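Handling cell notes, part 2 – house rules before you touch the arm
Course: Ortner short course, Flokovthorpe. Notes by Mattes Schmieder

Carried over from last time: risk assessment first, program second. Read the Dilta sheet again if that went past too quickly.

Rules for pick trials with packaged goods

- Arm moving = hands off the table. No reaching in to straighten a can. Stop, wait, then reach.
- Trial speed capped, first approach always at 10 per cent. Go up only when the whole path has run clean.
- Approach from above where you can. Pause short of the object, check the line, then close.
- Neighbouring items count as obstacles. Teach them or move them.
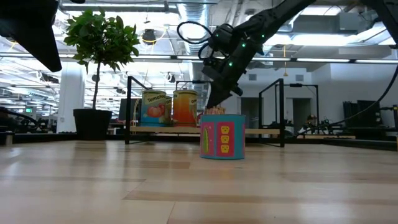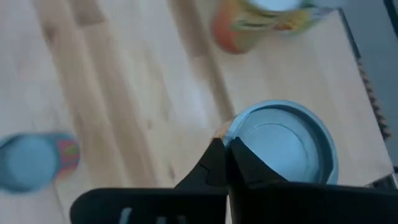
Gripper and tubs on the wooden table.

- Grip force: start low. Thin walls dent long before the software complains. Gebhard Haslinger's rule of thumb – if you'd squash it with two fingers, so will the gripper.
- Cables: check slack at full reach in every pose you mean to use, not just at home position.
- Wrist camera: don't judge position from a blurred picture. Let the arm settle, take another.
- Dropped item – log it, even if nothing broke. Up to 5 drops in a session, then stop and look at the fingers.

Log sheet is form 667. Fill it in at the table, not afterwards from memmory. Initials, tool, speed, result.

Who may reset after a stop: the person who pressed it. Noone else.

For next week: read the Trendivetti checklist, mark the 2 points you disagree with, bring it along.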